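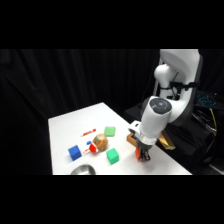 Writing About Everyday Life
Handout for Week 6: Interviewing Someone You Already Know

Welcome back, everybody. I read all of your market sketches over the weekend (yes, all of them, with a pot of tea and the dog asleep on my feet) and I came away very happy. You are noticing things. You are letting people talk. A few of you are still tidying up the way people talk, and we'll get to that, but on the whole I was delighted.

This week we turn to something that sounds easier than last week's work and is usually a good deal harder: sitting down with a relative, a neighbor or an old friend and interviewing them properly, with a notebook out and the recorder running.

Why it feels strange

When you interview a stranger, both of you know what's going on. You ask, they answer, and if you ask something simple they don't mind, because how would you know? Your aunt does mind. You ask her where she grew up and she looks at you as if you've had a knock on the head. "You know where I grew up," she says, and she's right, and now you both feel silly.

What helped me was saying it out loud at the start. I tell people, "I'm going to ask you some things I already know, and I'd like you to tell me as though I don't." Most people relax once they've heard that. Some of them even enjoy it! My father-in-law, who had told me the story of the flooded bakery at every holiday dinner for years, told it completely differently when I asked him that way. There was a horse in it. I had never once heard about the horse.

Before you go

Pick a person who has time. This matters more than picking a person with a great story. Somebody who is glad to sit for an hour and talk about canning peaches will give you more than a war hero who has to leave for the dentist.

Write down your questions, but only on one side of one sheet. If you bring five pages you will read from them, and the person across from you will start giving you the short answers people give to forms.

Plan on 40 minutes of talk. You may go longer if they want to, though I find I stop listening well by the time we reach 60, and I would much prefer that you go back a second day. Second visits are wonderful. People will have been thinking about it while they washed the dishes.

Please test your recorder in the kitchen or porch or wherever you plan to sit. Refrigerators are very loud. So are clocks, parakeets and ice in a glass.

Questions that tend to work

What did the house smell like in the morning?
Who did you have to be quiet around?
What did you eat when there wasn't much?
What was the first thing you bought with your own money, and where is it now?
Was there a street you weren't allowed to cross?
What did people in your family do with their hands in the evening?

Notice that every one of these can be answered with a thing or a place. Questions like "What was your childhood like?" ask the other person to do your summarizing for you, and they will oblige, and you will come home with "Oh, it was fine, we were happy."

An example from a former student

Damián Echeverría took this course a few springs ago and interviewed his neighbor, Boonsong Thepsuriya, who repaired shoes for 31 years in a shop called Stitetti. Damián has kindly let me use a bit of his transcript.

D: What would you do first, when someone brought a pair in?
B: Smell them. (laughs) No, look at the heel. The heel tells me how they walk.
D: Did you ever say anything to them about it?
B: One man, I told him, you lean. He was angry. Then he came back next year and he said, my wife says also I lean.
D: What did you do with the ones people never picked up?
B: I kept them. You can't throw out. Somebody's feet were in there.

Read it through twice, please. Look at how short Damián's questions are. Look too at what he left alone: "my wife says also I lean" is exactly how Mr. Thepsuriya said it, and a heavier hand would have moved the "also" and lost the man's voice. In his first draft Damián had in fact moved it. We had a long and friendly argument about that one word.

On silence

You will be tempted to fill it. Try to wait. Drink some coffee, look at your sheet, write down the color of the tablecloth. People often say the best thing just after you think they've finished. If the silence turns sad, put your pen down and be a niece or a friend for a while. The assignment can wait, and I will never mark anyone down for that.

Ask permission

Ask before you record, and ask again afterward, once they know what they've told you. If they want something taken out, it comes out. Show them the finished piece before you show it to us.

For next week

Bring a transcript of your two best pages, typed, with the ums left in, and a half page about something you noticed that the recorder couldn't have caught. Be ready to read 30 lines aloud.

Please also read the Ásgeirsdóttir essay in your packet, the one about her grandmother's button tin. Mark any place where you think she asked a question and then cut it from the page. There are more of them than you'd guess, and I'd love to hear which ones you find.

My office hours are after class as usual, or come find me in the cafe downstairs, where I will probably be eating soup.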